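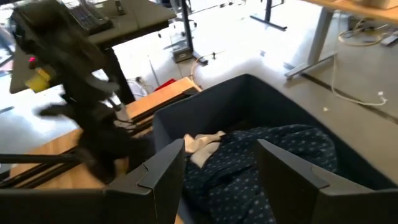 Fabric storage bin

A fabric storage bin (also cloth bin, soft bin, cube bin) is an open-topped container with walls of woven or nonwoven cloth, used in the home for clothing, linens, toys and odds and ends. Most are square or rectangular. The walls are stiffened with board, wire or just a thicker cloth, and the rim is usually bound or folded over so it keeps its line. Soft bins are sold flat and opened out at home. For the stiff-sided kind with a lid see Storage box; for woven types see Basket.

Contents: Names — Construction — Sizes — Use with clothing — Sorting — Color — Care — Makers — See also

Names

No fixed term. Stores use bin, cube, tote and basket for much the same thing. "Tote" normally means handles. "Cube" should mean equal sides but often doesn't. In household writing "hamper" is kept for dirty laundry and "bin" for clean things or mixed things, though plenty of homes use one for both.

Construction

Four walls and a floor. Cheaper bins are nonwoven polypropylene over cardboard, the board sewn in between two layers. Better ones are canvas, cotton duck or felt. The floor is often a loose panel: lift it out and the bin folds down flat. If the panel is lost the bin still works but the bottom sags and the corners pull inward.

Rim types:
Bound — a strip of tape sewn over the raw edge. Thin, neat, frays at the corners first.
Folded — wall cloth turned down on the outside, sometimes as a deep cuff.
Wired — a wire loop inside the hem. Holds an open mouth but bends if stepped on and never quite goes back.

Corners are the weak spot on nearly every design. A single line of stitching there carries the whole pull when a full bin is dragged along a floor.

Sizes

Cube bins are made to slide into open shelving, so the shelf sets the size. Floor bins vary far more. Depth matters most for clothes: in a deep bin the small things go to the bottom and stay there. Valentin Perrin's household handbook The Soft Shelf suggests a fill line 3 inches below the rim, and a limit of 20 items per bin where the bin is used for everyday wear. The second figure is often repeated without the first, wich makes it less useful.

Use with clothing

Two ways of filling, loose and folded.

Loose filling is the common one. Garments and cloths are dropped in as they come, printed and plain together, large and small together. Quick, and good enough for pajamas, play clothes, dust cloths, swimwear. Drawbacks: creasing, and small pieces such as washcloths or socks getting caught up in the folds of something bigger. Dark printed cotton is the usual choice for loose bins as it hides creases fairly well. Plain linen isn't.

Folded filling, also called filing, stands each piece on its edge in rows. Needs a stiff-walled bin, and needs the bin to be close to full or the rows fall over. A half-empty filed bin turns into a loose one within days.

Mixed bins — large pieces loose underneath, small ones in a pouch or a smaller box on top — are common in shared bedrooms.

Sorting

Bins are used both as a place to keep things and as a step in sorting. In the sorting role the bin stands next to a table or bench, pieces are taken out one at a time, and each goes to a pile: fold, hang, mend, rags. Standard advice:

Lift from a raised fold, not from the flat middle. One layer comes up instead of several.
Small pieces first. They get buried otherwise.
Hold light things against dark ones to spot missing pieces and stray socks.
Empty the bin fully before refilling. Skipped more than any other step.

A light-colored lining helps here. In a dark bin the far corners are in deep shade and a black sock can sit there for a whole season.

Color

Gray, navy, slate blue and beige are the everyday colors. Dark cloth hides scuffs, shows lint. Pale cloth the reverse. Children's bins are brighter and often carry a picture or label on the front wall. Dyed cotton bins may rub off onto pale clothing when damp, so new ones are best wiped down and dried before use.

Care

Most can't be machine washed on account of the board. Vacuum the inside, then spot clean with a damp cloth and a little mild soap. Dry open, out of direct sun. Canvas bins with removable panels can be washed cold. Never tumble dried — the cloth shrinks and the panels then dont fit.

Musty smell usually means clothes went in before they were dry. Empty, air the bin upside down for a day, and start over.

Makers

Konder and Boltden both sell folding bins with loose floor panels. Boltden's are canvas, with a wired rim. Tian makes a felt range without any board at all; the walls slump when empty. The Mornudov catalog for September listed 2,799 storage items, soft bins being one of its 5 main headings.

See also

Basket
Drawer divider
Hamper
Laundry sorting
Storage box

Page last changed 8 June 2022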